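Municipal Residency Permits: Frequently Asked Questions
Town of Brumitz, Office of the Clerk

What does the residency permit ordinance cover?
The ordinance sets the terms under which noncitizen residents may receive a local identification card. It does not grant or change federal immigration status. The card is accepted at town offices, the library and the Tollow Street clinic.

Has the council voted on the amended version?
No. The amendment was tabled in June after a motion to force a vote failed by 3 votes. It can be brought back once per session by any sitting member.

Who may apply under the current text?
Applicants must show 172 days of residence within the town limits in the past year. A lease, utility bills or a school enrollment record will be accepted. Mail addressed to a post office box will not.

How many cards can be issued?
The current cap is 400 per year. The amendment would remove the cap and add a renewal fee.

Does the town share applicant records with federal agencies?
Records are released only under a court order or a judicial warrant. Administrative requests are referred to the town attorney. Copies of supporting documents are destroyed 7 days after a decision is mailed.

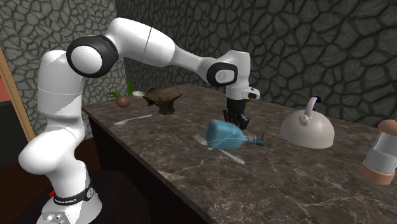 Can a denied application be appealed?
Yes. File Form B with the clerk before the deadline printed on the denial letter. A hearing officer reviews the written file. New evidence may be attached, but oral testimony is not taken at this stage.

Are cards from other towns valid in Brumitz?
Only cards from Voveo, under the existing reciprocal agreement. Holders of other cards must apply separately.

Where can I read the full text?
Printed copies are kept at the clerk's counter, open until 4:30 p.m. Ask for the ordinance and the tabled amendment, as they are bound separately.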